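Minutes – cable preparation group, Friday, 14:00

**Present:** Alaric Tillman (chair), Rimantas Rimkutė, Dorian Guérin, Aigars Sproģis (minutes)
**Apologies:** Algirdas Kuusk

**1. Previous minutes**
Accepted with no changes.

**2. Lead pairs for the Dorkov order**
Rimantas reported that 178 pairs are finished and 800 must be ready before the end of August. Dorian finds that sleeves go missing when they are mixed with the wires. It was agreed to keep them in a separate tray from Monday's shift on – Dorian will bring two trays from the store.

**3. Sleeve length**
The chair asked if we can cut to 21 mm for all leads. Rimantas prefers to wait for the answer from Kütt. Left open.

**4. Workbench**
Aigars asked that everybody clears the bench before going home, also the small cut pieces. Agreed.

**5. Any other business**
The key of the Lusasville store is with Algirdas. Alaric will ask him for a second one.

Meeting closed at 14:42.

**Annex to item 2**

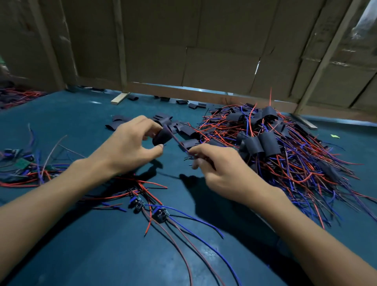 Sleeve and wire in hand, with the red and blue leads beside.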